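Is the Cavia handheld gripper pair worth it for tabletop work?

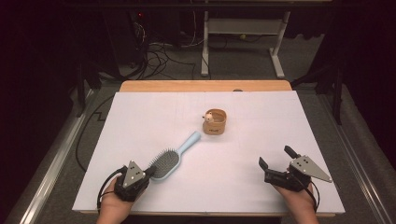

I'm deciding between the Cavia pair and a single Prunitz unit for recording demonstrations, and I'd like to hear from people who have used the Cavia for more than a demo day. Our work is small household items on a table: picking up, putting down, sorting. The objects are mostly hard to grab in one way or another. A hairbrush lying at an angle is a typical case, with a handle you can pinch and a wide head full of bristles that you mostly can't. A figurine sitting in a small cup is the other kind, where the fingers have to get past the rim. My budget is 2304 for everything, including cables. Do the fingers hold up, and is two-handed work comfortable for a full session?

Posted by Mamta Bisht

Share (4) - 3 comments

Behrouz Ghaffari
We have had two pairs since January. The fingers are fine. We changed ours after 400 recordings and the old ones were still usable. For brushes, go for the handle close to the head and come in low. If you grab the far end, the head swings and you lose it.

Comfort depends on who is holding them. The body is boxy and the weight sits forward, so I stop every 27 minutes. Cables are the weak point - they drag on the table edge if you leave slack on the floor. Get the longer set and clip it to something. The single Prunitz is lighter, but you can't hold a cup with one hand and take something out with the other, so for your second case I would get the pair.

Tayla McPhee
Works ok for me. Support was slow. Didn't try the Prunitz.

Urmila Tiwari
Check what the price includes before you order. My quote from Villier left out the mounting plates and the spare fingers, and that added 600. Wong sells the same kit with both in the box. Also ask which software version ships with it. Mine came with the old one and calibrating the left and right units took most of an afternoon. After the update it went quickly.

We use cookies to remember your settings. Accept - Manage

Contact - Copyright Villier Help Community - Back to top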